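Unit 4: Writing for a business with more than one branch

Module tutor: Karim Najjar
Seminar tutor: Benjie Macapagal

Read these notes before the seminar and bring your draft location page with you. The worksheet is at the end.

1. Where we left off

Unit 3 dealt with the home page of a business that trades from one address. The owner knows the customers, the opening hours fit on one line and the same person usually writes everything. In this unit the business has several branches and the website has to serve all of them. Most of the trouble comes from copy that was written for the first branch and then stretched to cover the rest.

We will use two businesses throughout. Cavetti is a chain of cafes with 13 branches, most of them in market towns. It opened its first shop in 2004 and still uses a good deal of the wording from that time. Tomoana sells and fits blinds from four showrooms and gets most of its work through enquiries on the website.

2. Three levels of copy

Brand copy is the same everywhere. It says what the business sells, who it is for and how it speaks. It should be written once, signed off once and kept in one place.

Shared local copy has the same shape on every branch page but different contents: address, hours, parking, telephone number, what is stocked there. Treat it as a form to be filled in. If a branch has nothing to put in a field, leave the field out of the page altogether. A heading with "coming soon" under it looks neglected after a month.

Local copy proper is written for one branch and would make no sense on another. Cavetti's riverside branch has a note on which path floods in winter. Nobody at head office could have written it, and it is the most read paragraph on that page.

Students tend to put too much in the first level. A simple test is to read the sentence with the name of a different branch in mind. If it is still true and still useful, it is brand copy. If it is true but useless, cut it.

3. The location page

A location page has one job for most visitors, who have already decided to go and want to know how and when. Put the address and hours at the top. The history of the building can wait.

Page titles should name the thing and the place in that order: "Blinds and shutters in Hexham", then the business name. Do not try to fit three towns into one title. If the showroom serves several towns, say so in the first paragraph in an ordinary sentence.

Opening paragraphs are where copying does the most harm. In its first version Tomoana's site had the same 143 words on every showroom page with only the town changed. Visitors who looked at two pages assumed the second had not loaded properly, and the showroom managers had no reason to keep the pages up to date because nothing on them felt like theirs.

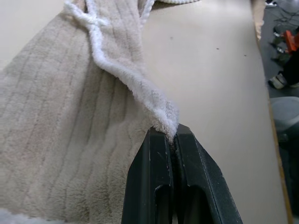
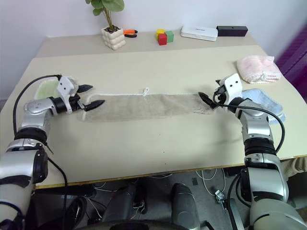
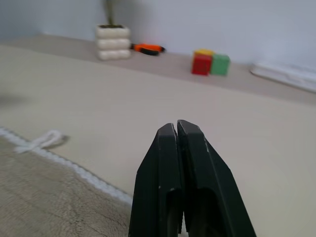
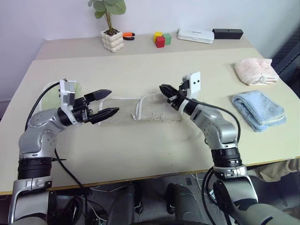 The rewrite gave each manager five plain questions to answer by email. What do people ask when they ring? What do they get wrong about finding you? What do you sell more of than the other showrooms? Who will they meet? What should they bring? The answers were edited into two short paragraphs per page. Two of the managers wrote far too much and one wrote four words, so allow time for a telephone call.

4. Who is allowed to change what

Decide this before the site is built. At Cavetti, branch staff can change hours, the specials board and the notice at the top of the page. They cannot change the page title, the main menu or the paragraph on the company. Any change to hours appears straight away. Everything else waits until it has been read by one other person.

The usual mistake is to lock everything down. Branches then put their news on a social media page instead, the two sets of opening hours drift apart and customers believe whichever they saw first. The opposite mistake is less common but takes longer to put right -- one Cavetti branch had its own logo for most of a year.

5. Enquiry forms and calls to action

With several branches, every form has to answer one extra question: where does this message go? There are two sensible ways to do it. Either the visitor picks a branch from a list, or the form sits on the branch page and already knows. Tomoana uses the second. A general form on the contact page goes to a shared inbox, which someone has to own by name.

Button wording should say what happens next. "Book a home visit" is better than "Get started". Keep the wording the same on every branch page, including capital letters.

6. Measuring it

Look at each branch page separately before you look at the total. A new branch with a poor page is easily hidden by an old one with a lot of passing trade. Compare a page with itself over time first and with the other branches second, and write down anything local that would affect the figures, such as roadworks or a change of bus route.

August is a poor month to judge Cavetti by, as the coastal branches fill up and the others go quiet.

Worksheet

a) Take the location page you wrote for Unit 3 and mark every sentence as brand, shared local or local. Use three colours.

b) Rewrite the opening paragraph for a second branch of the same business in a different kind of town. You may keep one sentence.

c) Flarkeo is a cycle repair firm about to open its second workshop. Billatar is a language school with evening classes in several buildings. For each, list the fields you would put in the shared local form. Then say which fields staff at the branch should be able to change for themselves.

d) Write the email you would send to a branch manager who has not answered your questions. Keep it under a page.

Benjie will go through (a) and (b) in the seminar. Hand in (c) and (d) together, on paper or through the module page, with your name on every sheet.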